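Wisgate Parts List

A table of used desktop computer parts, collected from second-hand shop lists in Stinstead and Marín. It is meant for people who repair old computers and want to know which part goes with which.

Contents

parts.csv - 2097 rows, one row for each part
boards.csv - 174 motherboards, with socket name and memory type
notes.txt - remarks from the shops, in their own words

Columns in parts.csv

part_id: a number, never used again after a row is removed
kind: board, memory, card, cooler or power
fits: the socket or slot name, in small letters
shop: the code of the shop
price: the asked price, without tax

Known problems

The price is missing in 700 rows. Please do not read an empty price as zero. Memory sizes from the Marín shops were typed by hand, and I have corrected only the ones I was sure of. Version 2 changed the shop codes, so old scripts must be updated.

Words used

"Bare board" means a motherboard listed without a processor. Memory can still be in the slots, and then it has its own row.
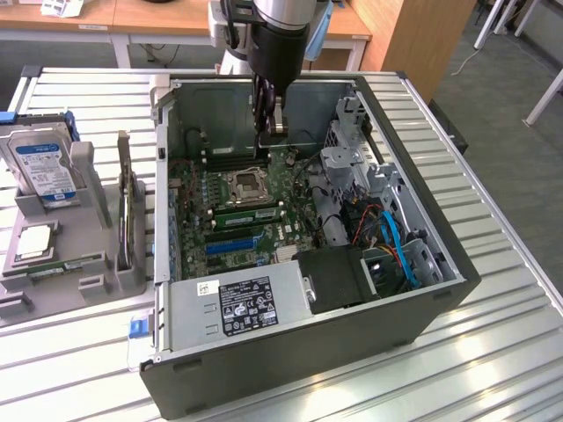 Open tower with an empty CPU socket and two RAM modules in place.

Contact

Corrections go to Yaa Kwofie. Please send the part_id and the old value together with the new one.

Last change: 22 September 2019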